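Practice Before Purchase: The Netunent Workcell Simulator Under Review

Equipment Features
1 January 2023

For small manufacturers, the cost of a robot arm is seldom the largest item on the invoice. Fixtures, guarding, floor work and the hours spent teaching the machine its job can exceed the price of the arm itself. Netunent, a supplier of planning software to workshops and training centers, has built its latest product on that observation. The Netunent Workcell Simulator lets a buyer assemble a cell on screen, place a gripper in it and rehearse a task before any hardware is ordered.

The product was released in July and is sold in two forms. The standard license covers a single workstation and costs $2,000 per year. The training license covers 13 workstations at one site, and its price is set by quotation. Both include the same library of arms, grippers, surfaces and containers. This magazine was given a standard license for six weeks and used it without assistance from the supplier, apart from two routine support requests.

Installation was completed in a morning. The program asks for a modern graphics card and performs poorly without one. On an office computer of ordinary specification, the view became uneven as soon as a second light source was added, and the manual is right to advise against it. On a suitable machine the response was smooth, and a new cell could be laid out, saved and reopened without difficulty.

Work begins with the room. The user sets out blocks, benches, walls and trays, and gives each a finish from the surface library. Stone, wood, painted metal and rubber are offered, with controls for color and shine. These finishes serve a practical purpose. Customers who intend to guide a robot by camera need to know how their software will respond to a busy background, and a heavily patterned surface is a more demanding test than a plain gray one. The speckled granite in the library, with its fine dark veins, proved the most useful of the set for this reason.

The gripper view is the feature to which Netunent gives the most prominence. It places the user just behind the palm, looking along the fingers toward the work. Distances are harder to judge from this position than from the overhead view, and most first attempts at a reach went wrong here. With practice, it became the preferred view for close work beside a wall or in a corner, where the overhead view tells the operator very little.
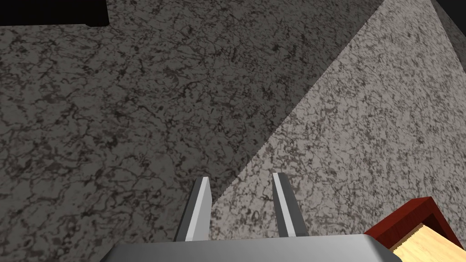 Reading time: 6 minutes

The two-finger gripper supplied with the standard license is a plain parallel design. Its angled fingertips are drawn cleanly, and the pale inner faces remain easy to follow against dark stone. The same fingers are less distinct against a light surface, and users who plan to work on pale benches may wish to choose a darker finish for the tool. The setting is found under the tool menu and applies at once.

Containers are handled well. Shallow wooden trays can be given a rim of a different color from the floor, a small provision that makes the edge of the tray much easier to find from the gripper view. Rim height and thickness are adjustable, and a warning appears when the chosen gripper is too wide to enter. The warning considers only the fingers, however. During the review a palm was brought down on a tray rim several times with no message of any kind, and the collision was recorded only in the log. Netunent's documentation lists this as a known limit.

Shadows are acceptable, although they are the weakest part of the picture. Deep gaps between blocks are shown as solid black, with no detail inside, and the seams between large surfaces can look slightly stepped at lower quality settings. Neither fault affects the planning of a task. A buyer who wants images for a sales brochure should look elsewhere.

Two competing packages were consulted for comparison. Merkenus offers a larger library of arms and a better account of contact between parts, at a higher price and with a longer period of training. Its interface assumes an engineer at the keyboard. Effiong is less expensive and runs in a web browser, but it has no gripper view at all, and its surfaces are limited to flat colors. Netunent stands between the two. It is simpler to learn than the first and more complete than the second.

Transfer to real equipment is carried out through the Jurnska export module, sold separately. The module converts a rehearsed path into instructions for a range of common controllers. It was not included in the review license, and no judgment on its accuracy is offered here. Prospective buyers are advised to request a trial of the module with their own controller before signing – the base program has little value to a production shop if the path cannot leave the screen.

Support is provided by e-mail on working days. The first of our two requests, on saving custom lighting, was answered the same afternoon. The second, on the tray collision described above, took 6 days and directed us to the page of the manual we had already read.

The simulator is best suited to training centers and to workshops considering a first robot. Established users with an engineering department will find the contact model too simple for their needs. Netunent accepts orders directly, and the standard license may be canceled within the first month of use.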